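The Last Bus to Panon

Llinos Owen had driven the number 47 for so many years that her hands still went looking for the wheel at ten to six in the morning, strike or no strike. She lay there for a while listening to the rain on the skylight, and then she gave in and got up and made a flask of tea big enough for the whole picket, with the sugar already in, because Khôi Âu always forgot to bring any and then looked so mournful about it that somebody had to give him theirs.

The depot gates were at the bottom of Dradeck Hill, and by the time she got down there the others had the brazier going. It was the seventh morning. On the first there had been over 79 of them, and a trumpet, and a man from the local radio. Now it was February proper, with the wind coming straight off the estuary, and there were 20 or so in big coats, stamping their feet and talking mostly about soup.

"They've put the managers on the hospital route," said Khôi, taking the cup she held out to him. "Mr Nishimura's driving it himself."

"Daichi? He hasn't driven since the old ticket machines."

"He went out at five. Took the corner by the chemist very wide, Rawan says."

Rawan Aoun, who had been on nights at the chemist's end of the picket and was wrapped in what seemed to be two scarves and a bath towel, said that wide was a kind word for it.

Llinos laughed, but she thought about it all the same. She had taught Daichi Nishimura to drive that route, back when he was a thin lad with a new licence and a terror of roundabouts. She had sat behind him with her knees against the partition, saying gently, gently, now, as he crept down through Pivier with a full load of schoolchildren singing at him. He had brought her a plant afterwards – a begonia, rather a poor one – and it had lived on her windowsill for years.

It was nearly eight when the bus came back. They heard it first, changing down on the hill a shade too late, and then the headlamps swung round and everyone moved up to the gates with their placards, as they did each time. Some of the younger ones began to shout. Daichi stopped the bus well short of them and sat there with the wipers going.

He looked tired, she thought. He looked like a man who had been up since three and had not had any breakfast.

"Oh, for heaven's sake," said Llinos, and she poured out the last of the tea and walked over to his window with it.

He slid the glass back. For a moment neither of them could think what to say.

"You're late changing down," she told him.

"I know," he said. "I could hear you telling me, all the way from Panon."

He drank the tea while she stood there in the rain and held the lid of the flask. Then he switched off the engine, and climbed down, and asked her who he ought to talk to about the rota.
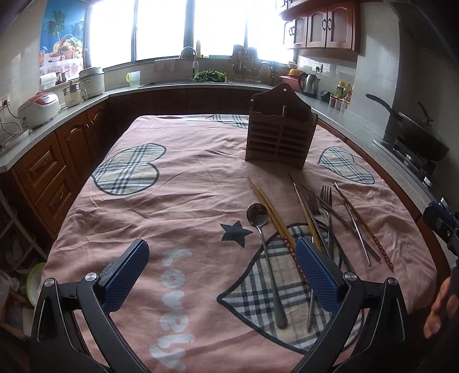

Which route had Llinos taught Daichi to drive?

The hospital route, years before the strike, when he was newly licensed and nervous of roundabouts.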